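Bustell Social Account Safety Checklist – with my comments
06/01/2024
107 shares | 2 comments

I first put this list together for my own family, who kept asking me what to do after joining in with one of those "share your first car" posts, and it has grown a little every year. Go through it with a cup of coffee and your phone in your hand, and mark each line OK, FIX or ASK.

1. Privacy setting on old posts – OK / FIX / ASK
Comment: Most people check this for new posts and forget the old ones. On Trollel the two are set on different screens, so please look at both.

2. Recovery email still works – OK / FIX / ASK
Comment: Send yourself a message and see that it arrives. Mine was going to an address I gave up in March, bless me.
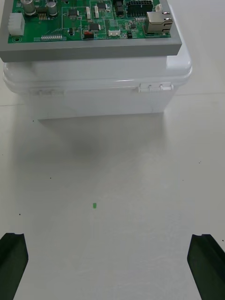 3. Security questions – OK / FIX / ASK
Comment: If you have ever answered a fun quiz with your first pet or the street you grew up on, change those answers today. You can make them up, so long as you write them down somewhere safe.

4. Connected apps and games – OK / FIX / ASK
Comment: I found roughly 40 on my own account, and I'd have sworn there were only a handful! Remove anything you don't recognize. Rasuvov lists them under "Permissions", a long way down.
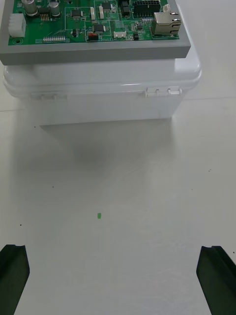 Page 2

5. Tagging – OK / FIX / ASK
Comment: Turn on approval before a tag shows on your profile. It's a small nuisance when a challenge is going around and all your cousins join in, but you do get used to it.

6. Location on photos – OK / FIX / ASK
Comment: Check the phone's camera settings as well as the app – they are separate, and the app won't remind you.

7. Two-step login – OK / FIX / ASK
Comment: Keep the backup codes on paper.

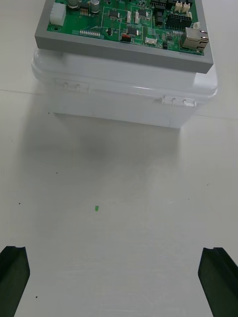 Babić wrote in to say that line 7 should come first, and that anyone changing phones ought to move the login codes over before wiping the old one. I've left the order alone for now, but do please take that second part to heart.

8. Old accounts you no longer use – OK / FIX / ASK
Comment: Save whatever you want to keep, then close them.

2 comments | Share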